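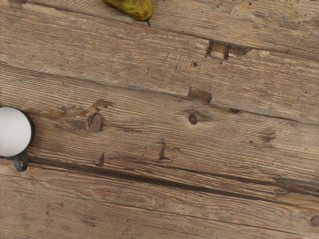

Exterior Wood Coatings: Frequently Asked Questions

Home Products Technical Data FAQ Contact

Which Hadura product should I use on old, gray boards?

Hadura Akis is a penetrating oil for bare or weathered softwood. Hadura Lam is a film-forming finish for new or fully sanded boards. Lam should not be applied over gray wood. The gray layer is made of damaged surface fibers, and a film will come off with them.

Does the gray have to be removed before oiling?

Only if you want the original color back. Akis will soak into gray wood and darken it. To restore the color, apply an oxalic acid wood cleaner, leave it for the time stated on its label, scrub along the grain with a nylon brush and rinse twice. Wear gloves and eye protection. Cover nearby plants and metal fittings.

Can I use a pressure washer?

We do not recommend it. High pressure lifts the soft part of the grain and leaves a fuzzy surface that takes up oil unevenly. If a washer has already been used, let the boards dry and sand them before coating.

What grit should I sand to?

60 to 80 grit for Akis, 100 grit for Lam. Finer paper closes the surface and reduces uptake. Vacuum the dust - do not wipe it off with a wet rag.

How dry does the wood need to be?

Below 18 percent moisture for Akis and below 15 percent for Lam, measured with a pin meter in at least three boards. Take one of the readings near an end cut, where water is held longest.

How far does one can go?

Akis covers 91 square feet per quart on rough or weathered boards. Lam covers 400 square feet per gallon on smooth boards, per coat. End grain takes more of either product and should be coated separately.

How many coats are needed?

One flood coat of Akis, with a second applied after 35 minutes while the first is still open. Wipe off anything left on the surface. Lam needs two thin coats, 24 hours apart. A third coat of Lam adds gloss but no protection, and makes peeling more likely.

What should I do with knots and old nail holes?

Leave tight knots alone. Loose knots should be taken out and the hole filled with a two-part exterior filler. Fill nail holes after the first coat of Lam. With Akis, fillers will show as pale spots, so most users leave small holes open.

How should oily rags be handled?

Rags soaked with Akis can heat up and catch fire without a spark. Lay them flat outdoors until stiff, or store them under water in a closed metal can. Do not pile them up or put them in household trash while soft.

Will food or drink stain the finish?

Coffee, wine and fruit juice can mark Akis during the first two weeks. Wash spills off with water and mild soap. Neither product is approved for cutting boards or other direct food contact surfaces.

How often is recoating needed?

Akis: once a year on flat surfaces, every two years on vertical ones. March or April is suitable in most areas if nights stay above 45°F. Lam: inspect every spring and recoat when water no longer beads.

Where do I find the batch number?

It is printed on the base of the can. Quote it with any complaint. Cans from batch 184 and earlier carry the old Zavberg label; the contents and the instructions are the same.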